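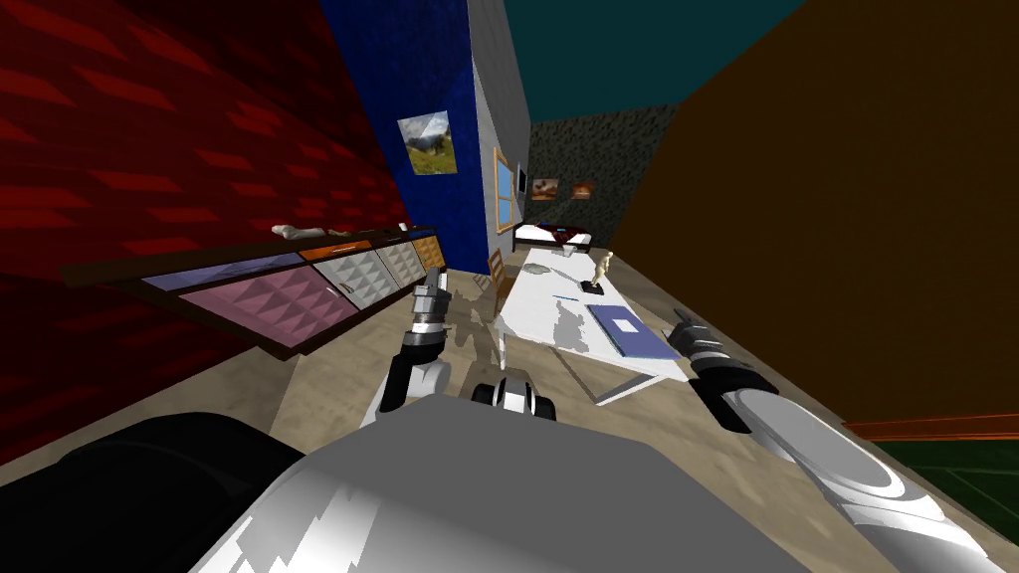 Evening Route Clerk, Part Time - Masri Bakery Supply

Posted in April by the Masri front office

Search jobs Keyword or town Go

Masri Bakery Supply delivers flour, sugar, yeast and paper goods to bakeries and diners in Jirnau and the towns along the river road. We are hiring 2 part-time clerks for the evening desk. The desk is open from 4 p.m. to 9 p.m., Tuesday through Saturday. Each clerk works three of those evenings, and the schedule is set a month ahead.

Most of the work is taking orders. Customers call or write in with what they need for the next morning, and the clerk enters it, checks it against stock and puts it on the right truck. We have over 3,121 items on the price list, many of them the same product in a different bag size, so reading an order back to the customer is part of every call.

The clerk also prints the loading sheets, answers questions from drivers and writes up short deliveries for the morning staff.

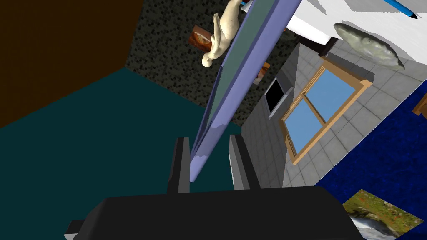

Image credit: Isik

You should be able to type at a fair speed, add a column of numbers and stay polite with a baker who has been up since two. Experience in a warehouse or kitchen helps but is not required. A second language is useful - tell us which one.

Training is two weeks on the day shift at full pay. After that you will sit with the other clerk until you are ready to take the phone alone.

Pay is hourly, with an added rate for Saturdays. Part-time staff get paid holidays after three months and can buy from stock at cost. Parking is behind the building on the Brunditz Street side. The last bus toward downtown leaves at 9:20 p.m.

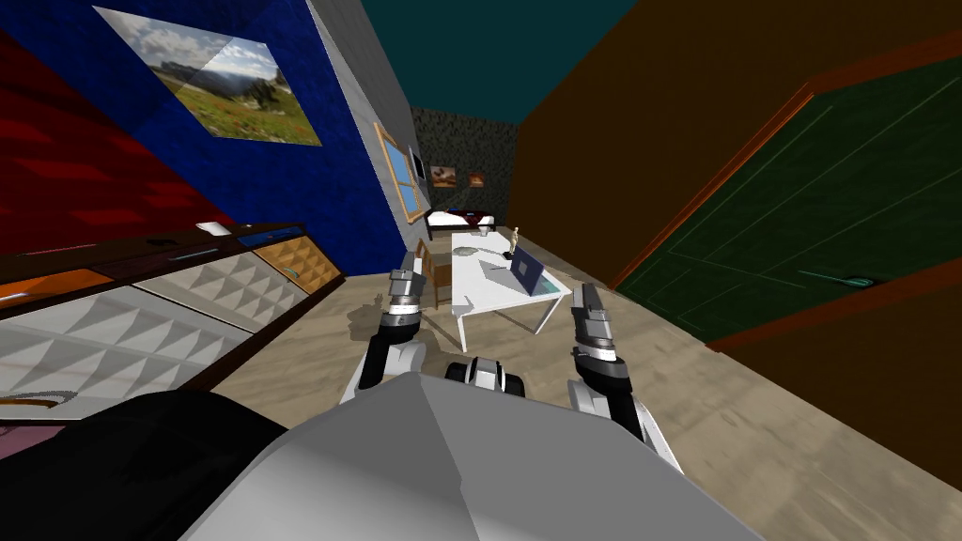
On the hours, one of the current clerks said that the first hour is quiet, the phone does not stop between six and eight, and anyone who wants to study at the desk should look for a different job.

To apply, send a resume or a one-page letter listing your last two jobs and the evenings you can work. You can also drop it off at the counter before noon. Interviews take half an hour and include a short order-entry test. We will answer every application by the end of May.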